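What is a fatwa?

A fatwa is an answer to a question about Islamic law. It is given by a scholar who has studied that law for many years. The word comes from Arabic and is said "FAT-wah". The plural in Arabic is "fatawa", but in English most people write "fatwas".

Many people meet the word for the first time in a news report and take it to mean an order or a punishment. Most fatwas are neither. They deal with everyday matters such as food, fasting, money, marriage and prayer.

Who gives a fatwa?

A scholar who gives fatwas is called a mufti. A mufti must know the Qur'an, which is the holy book of Islam, and the hadith, which are reports of what the Prophet Muhammad said and did. A mufti must also read Arabic well and know what earlier scholars wrote on the same subject.

Some countries have a chief mufti, often called the Grand Mufti, who is chosen by the government. Other countries have a council of scholars who agree an answer together. In many places a person simply asks a scholar at a local mosque. Islam has no single leader whose answers every Muslim must accept.

How is a question asked?

The person with the question is called the mustafti. In the past the question was written on paper and handed in, and the answer was often written on the same sheet below it. Today questions also arrive by telephone, by letter and through websites.

A question should be clear and should give all the facts that matter. Take a girl in the town of Flovness who has asthma. She wants to know whether using an inhaler breaks her fast during Ramadan. The mufti may need to know how often she uses it and what her doctor has told her. Scholars have given different answers about inhalers, so she may also be told which opinion the mufti follows. A person who is ill is allowed to miss days of fasting and make them up later.

How is the answer worked out?

The mufti looks first in the Qur'an and then in the hadith. If neither gives a direct answer, the mufti looks for a point on which scholars of the past agreed. After that the mufti may compare the new case with an old one that is like it. This kind of comparing is called qiyas.

A well-known example of qiyas is about wine. The Qur'an forbids wine. Scholars reasoned that wine is forbidden because it makes people drunk, and that other things which make people drunk must be forbidden as well.

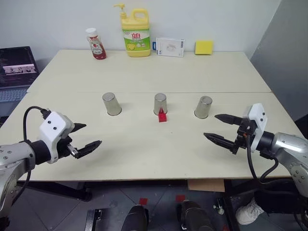
Young Readers' Guide to Religion, Issue 33, page 7

Sunni Muslims follow four main schools of law. They are called Hanafi, Maliki, Shafi'i and Hanbali. Each has its own way of weighing the sources, so two muftis can study the same question with care and reach different answers. Shia Muslims have their own schools and their own senior scholars.

Does everyone have to obey a fatwa?

In most cases, no. A fatwa is an opinion. It differs from the decision of a judge, who is called a qadi in Islamic law. A judge hears both sides of a dispute, and the decision is binding on them. A mufti usually hears from one person and gives advice. That person may follow the advice or ask a different scholar. Many Shia Muslims choose one senior scholar and follow that scholar's rulings on religious practice.

Collections of fatwas

Fatwas have been gathered into books for many centuries. Historians find these books useful, as the questions show what people bought, ate, grew and argued about. The library at Jelarent has a collection of some 2,000 fatwas, sorted by subject. The section on trade holds 308 of them, and many concern debts, weights and the sale of land.

New questions continue to appear. Scholars have been asked about organ transplants, bank loans, and how an astronaut should face Mecca to pray.

Words to know

Fatwa: an answer to a question about Islamic law.
Hadith: a report of what the Prophet Muhammad said or did.
Mufti: a scholar who gives fatwas.
Mustafti: a person who asks for a fatwa.
Qadi: a judge in Islamic law.
Qiyas: comparing a new case with an older one.
Ramadan: the month in which Muslims fast from dawn until sunset.

Next issue: What is a synagogue?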